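Report on a Study Visit to the Skusholm Museum of Labor and Migration

The Slanina Historical Society organized a study visit to the Skusholm Museum of Labor and Migration on Saturday, September 21, 2024. The party was led by Estrella Bautista, who chairs the Society's program on community memory, and was received by the museum's deputy director, Nhyira Agyeman.

The museum occupies the former seamen's hiring hall on the east side of the harbor. It opened to the public in 2000, after a long dispute over whether the building should be torn down to widen the ferry road. The hall was the place where dock crews were picked each morning, and for several decades it was also where newly arrived families came to ask for work, lodging and letters from home. Ms. Agyeman explained that the founding members wanted the building kept as much as the collection, and that several of them had been turned away at its doors as young men.

The permanent exhibition begins on the lower floor and is meant to be walked in order of date. The first rooms deal with the recruitment of foreign crews and with the contracts they signed, many of them written in a language the signers could not read. A wall of 536 crew cards, each with a name, a port of origin and a rate of pay, takes up the whole of the second room. The cards are arranged by ship, and the difference in pay between men doing the same job on the same vessel can be read straight across a row. The members spent longer here than in any other part of the building.

From the crew cards a ramp leads to the rooms on housing. The Gasosside district, cleared in two stages and now mostly parking, is shown through street maps, rent books and a set of recorded interviews with former residents. One of the speakers is Areti Kalogeropoulos, whose parents kept a boarding house there. Her account of the evening the clearance notices were posted runs to 13 minutes, and it is a pity that the bench in front of the screen seats only two. The labels in this section are fair to the city officials of the period – some members thought too fair – and the matter was discussed again over lunch.

The upper floor is given to the strike and its aftermath. The strike lasted 46 days and divided the dock workers along lines that the museum does not try to hide. Union banners hang beside leaflets which called for the exclusion of foreign crews, and the two are placed so that a visitor cannot look at one without the other. Prodromos Giannakopoulos, the curator of this floor, told the party that the union had at first objected to the arrangement and later lent further material for it.

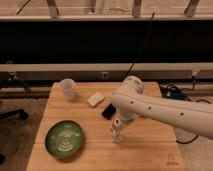
The afternoon was set aside for a discussion of how the museum works with local families and schools. Iraklis Pappas, who manages the learning program, described the object sessions, in which people are asked to bring things from home and speak about them, and he was firm that the number should be kept small. A table with five objects laid out on it gives a group enough to talk about for an hour. The Society's own sessions have tended to put out far more, and the members agreed to try the smaller number at the next meeting.

Mr. Pappas also outlined Clodareo, the museum's shared catalog of family papers. Families keep the originals and may withdraw a copy at any time. The Society has been invited to contribute the Slanina parish lists, subject to the consent of the families concerned, and a reply is to be given in December.

Some practical points may be of use to members planning their own visit. The entrance for wheelchair users is on the ferry road side and is poorly marked. The interviews have printed transcripts, available at the desk on request. The café closes an hour before the galleries.

The Society thanks Ms. Agyeman and her colleagues for their time. Members who took notes during the afternoon discussion are asked to send them to Ms. Bautista.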